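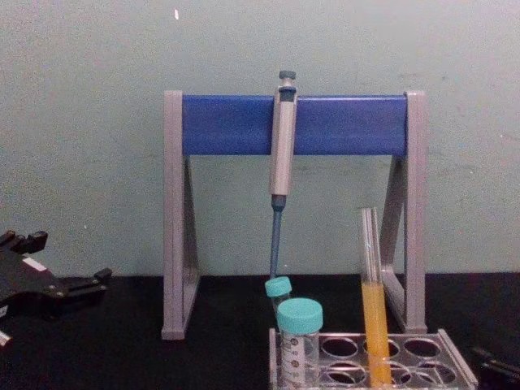
Storing a single-channel pipette between uses: hanging stand or drawer?

Posted in Teaching Laboratories, 05/05/2023

Our department is revising the bench rules for the introductory biology rooms at Genthorpe. The present rule states that pipettes are to be returned to the drawer after each exercise. Several instructors would prefer that they remain on a stand with a crossbar, of the kind shown, with the tube rack placed in front of it. We would appreciate guidance on whether a pipette may be left hanging for the whole teaching day, and whether the rack should be kept clear of it.

Kyung-tae Ryu

Hanging storage is generally preferred. When a pipette is laid flat with liquid in the tip, the liquid can run back into the shaft, where it may damage the seal and affect later readings. The following wording has served in our own rooms and may be adapted:

Eject the tip before the pipette is returned to the stand.
Hang the pipette vertically and confirm that it is seated in the clip before letting go.
Set adjustable models to their highest volume at the end of the day, if the manufacturer recommends it.

As to the rack, I would advise moving it forward. In your arrangement the end of the shaft comes down very close to the smaller tube with the turquoise cap. A person lifting that tube may knock the pipette. The open glass tube with the orange-yellow liquid deserves more attention, as it has no cap and stands in front of the right leg of the stand. Users reaching for the pipette should not have to reach over it. We ask for a gap of 4 inches between rack and stand.

Jin

Drawer is fine if the tip is off. We did it that way for 3 years without a problem.

Omitz

I must respectfully disagree with the previous reply. A drawer offers no protection against knocks, and pipettes stored in ours required recalibration more often. Please also consult the manual for your model, as clip shapes differ and a poorly matched stand will not hold the handle securely.

Nosis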